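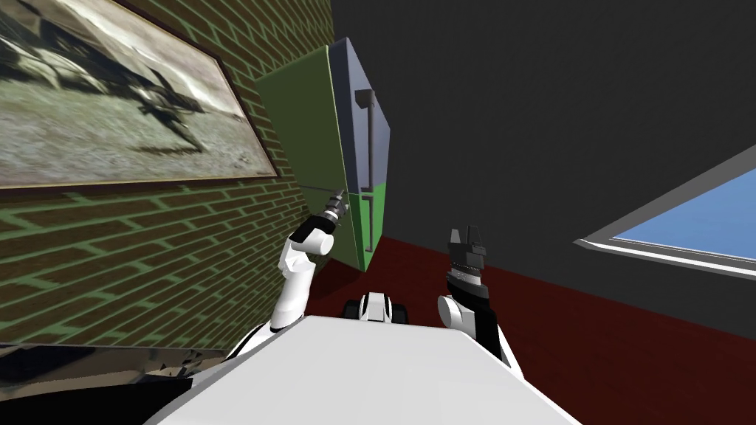

Simulated room, robot's point of view. Left gripper in front of the lower refrigerator door.

Ticket 241: Skerell muon telescope, triple coincidence rate low
Opened in May by Tirta Ngui
Status: closed
4 comments | 2 shares

Summary

The three-paddle muon telescope on the upper floor of the Trilluvden building is giving too few triple coincidences. Singles rates on all three paddles look normal. Top and bottom in coincidence look normal. Anything that includes the middle paddle is low by a third or so against the March reference runs. No error messages in the acquisition log.

Setup

Three plastic scintillator paddles in a vertical stack, one photomultiplier tube each. High voltage from the Fokau supply, one channel per tube. Signals go to the discriminator, then to the coincidence board, then to the acquisition machine running Ismail. A standard run is 3000 triple coincidences and then it stops by itself. We noticed the problem because the overnight run was still going when the morning shift came in.

Log

First entry, 09:15. Looked at the run history in Ismail. The last good run is the one before the rack was moved to the other wall. There is a gap, then every run after the move is slow. Barometer readings for both periods are close to each other, so this is not the weather. The trigger logic setting still says triple, all three inputs enabled.

09:40. Checked the high voltage. Top and bottom are at their usual values. Middle reads 812 V on the Fokau front panel and the same in the software, which matches the label on the tube. Current on that channel is steady. Left everything as it was.

10:05. Light leak check. Covered the stack with the black cloth and turned the room lights off. Singles on the middle paddle did not change. A light leak would push singles up anyway and they are not up. Took the cloth off again.

10:30. Scope on the middle paddle signal at the discriminator input. Pulses look right - fast falling edge, negative, no ringing worth mentioning. Heights are similar to the other two. Terminator is fitted.

11:10. Swapped the middle and bottom channels on the discriminator, inputs and outputs both. The fault stayed with the middle paddle. So the discriminator channels are fine and so are the inputs on the coincidence board. Put them back.

11:45. Raised the middle tube by a small step on the Fokau. Triple rate went up slightly. Another step, up a little more. Singles also went up, as expected. It never got near the reference rate and I did not want to go further, so I brought it back down to 812 V.

Note: at this point I thought the tube was losing gain and wrote that in the shift book. Please ignore that entry. I have struck it through.

13:20. Lowered the discriminator threshold on the middle channel instead. Singles climbed with noise, triples hardly moved. If the tube were just giving small pulses, I would have expected this to help more than it did. Threshold restored.

14:00. Asked Marlina Hidayat to look, as she did the rack move with me.

14:25 (Marlina). Read through the above. I agree the paddle is seeing muons. Pulses are present and they pass threshold, but the board does not count them as being together with the others. I would look at the timing before ordering a new tube. Has anyone measured the arrival times since the move?

14:30 (Tirta). No.

14:50 (Marlina). Put discriminator outputs from top and middle on the scope, triggered on top. Middle arrives late. The bulk of the pulses are 15 ns behind where they should be, with a tail going later still. Bottom against top is fine.

15:05 (Marlina). Followed the middle signal cable by hand from the tube base to the rack. It is a five metre cable. The other two are two metres. Signals take five nanoseconds for each metre in this cable, so three extra metres gives the 15 ns. The short cable would not reach the new rack position without pulling on the base, and I remember now that we swapped it for a long one from the drawer and meant to change all three. We only changed one.

15:20 (Tirta). That should still have worked, I think. The coincidence window used to be set wide enough to forgive it. Looked at the board configuration in Ismail. Window is 20 ns. That is the default. Our saved configuration has double that. The board was powered off during the move and it seems the saved file was not loaded again when it came back up.

15:30 (Marlina). So two things together. With the wide window the long cable would have cost us nothing you could see. With the default window and equal cables, also nothing. With both, the late tail falls outside.

Why raising the voltage helped a bit

Writing this down for whoever reads the ticket next. A small pulse takes longer to cross the discriminator threshold than a large one with the same shape, so small pulses come out later. On a normal day this does not matter to us. Here the middle paddle had only five nanoseconds to spare, and the small pulses used that up. Raising the voltage made all the pulses larger, so they crossed earlier and a few more of them got in. It looked like a gain problem and the gain was fine. Lowering the threshold does the same kind of thing in principle, but our threshold was already low and there was not much left to win there.

Fix

1. Loaded the saved board configuration in Ismail. Window is back at its wide setting.
2. Replaced the top and bottom signal cables with five metre ones so that all three match.
3. Checked arrival times again on the scope. All three line up within two nanoseconds.
4. Started a standard run.

17:50. Triple rate has been in line with the March reference since the run started. Leaving it overnight.

Next morning, 08:40. Run finished in the night with its 3000 events and stopped normally. The zenith angle setting was vertical throughout. Rate agrees with the reference within the statistical error. Closing.

Data affected

All runs between the rack move and this ticket are marked "timing" in the run list. Do not use them for rate measurements. They are also not safe for the pulse height study, as the events that went missing were mostly the small ones in the middle paddle and the spectrum will be short at the low end. Single paddle counts from the same period are fine.

The lifetime measurement uses the separate tank and its own electronics and is not affected.

Left to do

- Ask for the board to load the saved configuration at power-up. Marlina has the manual.
- Label both ends of the new cables with their length.
- Put a line in the start-of-shift sheet to read back the coincidence window.

Comments (4)

Marlina Hidayat
Cable labels done. The two metre cables are coiled in the second drawer, also labelled. On loading at power-up: the board can do it, but only from slot one, and slot one has an old calibration file in it. I will copy that somewhere safe before I overwrite it.

Reader, student lab
We have the same board with two paddles. How did you choose the width of the window in the first place? Ours is on the default and I never thought to change it.

Tirta Ngui
Take a delay curve. Add known lengths of cable to one side, note the coincidence rate for each, then do the other side. You get a flat top with falling edges. Set the window so that you sit in the middle of the flat part with room on both sides. Don't make it much wider than you need, as accidental coincidences go up with the width. With our singles rates they are still very few, but check yours.

Reader, student lab
Thanks. Did that this afternoon and we were closer to one edge than I would like. One of our cables has an extra barrel connector and a short piece joined on. Taking it out tomorrow.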